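Progress report to the Latuheru fund, July
Project: home tidying robot, equipment part
Prepared by Ridwan Wattimena 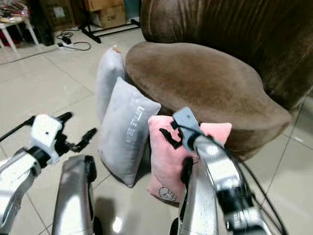
In this period we worked mainly on the equipment plan for the second half of the grant. The budget line for grippers is the one that needs your decision.

We asked for offers from two suppliers, Dristuvano and Noduron. Dristuvano can deliver in 11 weeks and includes the spare fingers in its price. Noduron is cheaper for the gripper itself, but spare parts are ordered separately and the offer does not say how long they take. Zahira Hutapea has written to them twice about this point – we still wait for the answer.

Soft objects such as pillows stay in the task list for the next period. For this we would like to buy 2 sets of softer finger pads, at 400 dollars per set. This amount was not in the first budget. We propose to move it from travel, where over 100 dollars will also remain after the change.

The second arm pair is postponed. Ebuka Odukoya prefers to first see the repair costs of the present one, and I agree with him.

Needed from you:
Approval of the move from travel to equipment
A word on whether a single supplier is acceptable for grippers and spare parts

The signed offer from Dristuvano is valid until the end of August.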